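Section 3: Installing the Filter Cartridge and First Fill

Read this section through once before you open the water line. The Vordale under-sink filter ships without the cartridge fitted, so it has to go in before the unit will hold pressure.

Before you start

Turn off the cold water supply under the sink. Open the kitchen faucet and leave it open until the flow stops. Put a towel and a shallow pan under the filter head. If your home has a shutoff that no longer closes all the way, use the main valve and have the old one replaced first.

3.1 Fitting the cartridge

1. Unscrew the housing by hand, turning it to the left. Use the wrench only if it will not move.
2. Take the cartridge out of its wrapper. Hold it by the ends.
3. Check that the O-ring sits flat in its groove. Wipe it with a thin coat of the silicone grease supplied.
4. Stand the cartridge in the housing with the arrow pointing up.
5. Screw the housing back on until it is hand tight, then give it a quarter turn with the wrench.

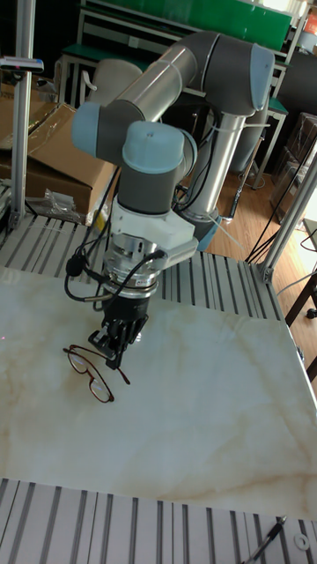

CAUTION: Do not use petroleum jelly or cooking oil on the O-ring. Both make the rubber swell, and the housing may leak weeks later.

3.2 First fill and flush

1. Close the kitchen faucet.
2. Open the supply valve slowly — a quarter turn at first. Wait until the hissing stops, then open it fully.
3. Press the red button on the filter head to let out trapped air. Release it when water appears.
4. Dry every joint with a paper towel and look for fresh drops.
5. Open the faucet and run cold water for 3 minutes. Gray water is carbon dust and should clear.
6. Close the faucet, wait 2 minutes, and flush once more.

Note: Cloudy water that clears from the bottom of the glass upward is air. It may come back for a few days.
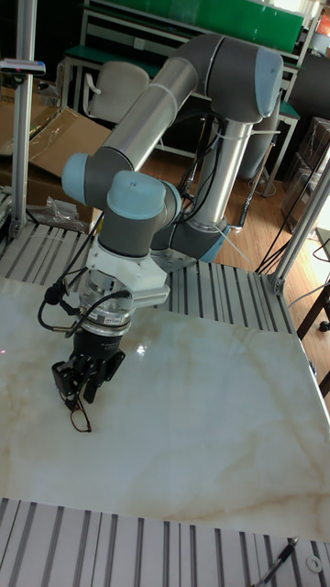
3.3 Setting the reminder

Hold the reset button until the light blinks green. The counter is now set to 3,000 liters. When the light turns amber, order a new cartridge. When it turns red, change it, even if the water still tastes fine.

If you change cartridges by date, write the month on the label inside the cabinet door. Households that start in January usually find it easy to keep to.

CAUTION: Cold water only. Never connect the unit to a hot line.

3.4 If a joint drips

Shut off the supply and press the red button to release pressure. Push the tube firmly into the fitting until it stops, then pull back on it gently to set the grip. If it still drips, cut a short piece off the tube end — square, with no burrs — and refit it. For a drip at the housing, go back to step 3 of 3.1.

Spare O-rings are listed in Section 7 under part 71.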